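Clirkham Rentals - Furnished Unit Safety Checklist
Unit 4, Sepúlveda building, ground floor. Living room and entry.
Completed by: Iulian Hodoroagă
Visit: September, between tenants

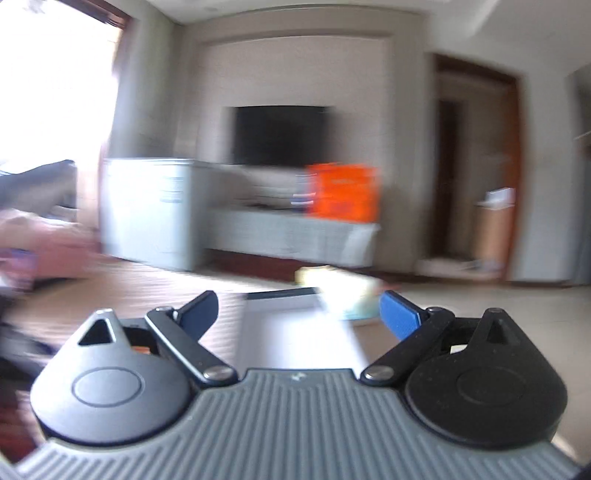 The bedroom and kitchen are on separate sheets. Marks used: OK, FIX (must be done before keys go out), WATCH (look again at next visit), N/A.

FLOOR

1. Tiles level, none loose or cracked - OK
Comment: Light beige tile throughout. Tapped along the walls and in the doorway, no hollow ones. The grout by the balcony door is worn but holding.

2. Floor not slippery in normal use - WATCH
Comment: Fine in shoes. In socks it is slick near the balcony door. Last cleaner used a polish on it. Please go back to plain floor soap.

3. Walkways clear - FIX
Comment: There is a flat white board lying on the floor on the way to the TV cabinet, and a small pale yellow and blue item on the floor past it. Both are easy to trip on. Board to be stood in the hall closet or taken to the store room. I don't know if it belongs to the unit, it is not on the inventory.

4. Rugs have non-slip backing - N/A
Comment: No rug supplied in this room. If one is added later, order the grip mat at the same time.

TV CABINET AND OTHER FURNITURE

5. Cabinet stands flat and does not rock - OK
Comment: Low gray cabinet with dark base, against the back wall. Pushed down on both ends, no movement.

6. Cabinet fixed to wall where required - WATCH
Comment: Low enough that our rule doesn't call for a bracket. Tenants with small children have asked for one in other units, and Furnik sells a strap kit that fits. I have one spare in the van.

7. Nothing stored on top that could fall - FIX
Comment: Orange box on top at the right, with a small white and blue item in front of it. Clear both off before the handover. The top should be bare when we do the inventory photos.

8. Drawers and doors close fully - OK
Comment: One hinge was loose, tightened it during the visit.

9. Sofa and chair legs sound, fire label attached - OK
Comment: Label is under the left seat cushion, not on the back where the form says to look.

ELECTRICAL

10. Outlets and switch plates undamaged - OK
Comment: Plate by the entry has a paint smear. Cosmetic only.

11. Power strip in good condition - FIX
Comment: The strip kept with the TV leads has a cut in the cord near the plug. Removed and thrown out. Replace with a Jiltex one from stock, with the switch. Do not tape the old type and put it back, I have now found this in two units.

12. Cords run along the wall, not across the floor - OK
Comment: Will need checking again once the new strip is in.

13. Space heater, if supplied - WATCH
Comment: 2000 watt model, kept in the closet. Tip-over switch works on both settings. It must be plugged straight into the wall - add this to the tenant sheet, the current one only says "use with care."

14. Lamps and bulbs - OK
Comment: Ceiling fixture is marked 60 watt max. The bulb in it is well under. 800 lumens is enough for this room, so please stop sending the bigger ones.

SMOKE ALARM AND EXITS

15. Smoke alarm present and sounds on test - OK
Comment: Tested twice. Battery replaced anyway.

16. Entry door opens fully, lock turns from inside without a key - OK
Comment: Bottom edge drags slightly in damp weather according to the last tenant. Did not drag for me.

17. Balcony door lock and child latch - FIX
Comment: Lock fine. Child latch screw missing. Any M4 will do until the proper one arrives.

WINDOWS

18. Blind cords tied up out of reach - OK
Comment: New cleat fitted on the left side last spring, still tight.

19. Glass free of cracks - OK

TO DO BEFORE HANDOVER

Items 3, 7, 11 and 17. I can do the strip and the latch in one trip on Saturday morning if the parts are at the office. Cleaning crew to take care of 3 and 7 and leave a note of where they put everything.

Recheck by: ____________
Signed: I. Hodoroagă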